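Predgate table cell – setup and upkeep notes

This file covers the single-arm table cell used for the Predgate tableware recordings. It is meant for whoever is running or fixing the cell that day. The data format is described in FORMAT.txt in the same folder.

Maintainers: Natalina Serra (hardware), Italo Bianchini (cameras and calibration)
Last revised: 4th June

What is in the cell

One arm with a parallel-jaw gripper, a wrist camera on the gripper housing and a fixed camera looking at the table. The emergency stop is on its own cable. The recording PC is named longo and starts the logger on boot.

Starting up

1. Release the emergency stop by turning the button. Check that the arm status on longo changes to "ready".
2. Home the gripper with nothing between the fingers.
3. Run check_wrist. It takes 300 frames from the wrist camera and stops with an error if any are dropped.
4. Run check_table with the table clear. The knots in the wood are used as reference points, so don't put tape or paper over them.
5. Do one slow grasp with the bowl and the wire stand before recording anything.

Step 5 matters most after a finger change. The curved fingers are not fully symmetric, and a pair fitted the wrong way around will still open and close normally but will twist the bowl as it lifts.

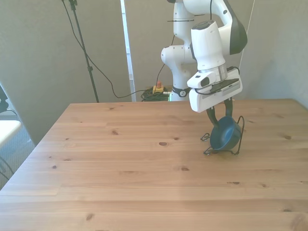

Bowl and wire stand check, fingers closed just above the table.

If the stand moves with the bowl, open the gripper by hand from the console, reset both objects and lower the approach speed one step. If it happens again, check the finger screws before changing anything in software. Aba Tsikata lost most of an afternoon in October tuning grasp force when one screw was loose.

Cables

The short cable at the wrist needs enough slack for a full turn of the last joint. Look at it every morning – it wears where it bends, and the first sign is dropped frames in check_wrist. Spares are in the Allitz drawer.

Long cables behind the arm stay off the table and out of the reach of the elbow. Don't tie anything new to the arm casing without asking Natalina. The ties already there are placed so that they don't cross a joint.

Calibration

Recalibrate the wrist camera after any of these:
- the gripper or mounting plate has been removed
- the arm has hit the table, even lightly
- the fixed camera has been touched

Calibration files are numbered. Episodes up to 268 use wrist_cal_a, later ones use wrist_cal_b. Don't overwrite either file; add a new one and note the first episode it applies to.

Known problems

Sunlight. On clear days the far side of the table gets very bright and the table check may fail there. Wait or pull the blind. Don't raise the threshold.

Gripper width. Reported width drifts after long sessions. Homing fixes it. Episode 306 was recorded with the drift present and is marked "width_bad" in the index.

Error 2091. The arm controller has lost contact with longo. Press the emergency stop, reseat the network plug at the PC end and start again from step 1. Fiorella Costa has the log of past cases if it keeps coming back.

Changes to this file go through Italo. Put the cell name in the subject line, as the Hulteteo cell has its own notes and the two have been mixed up before.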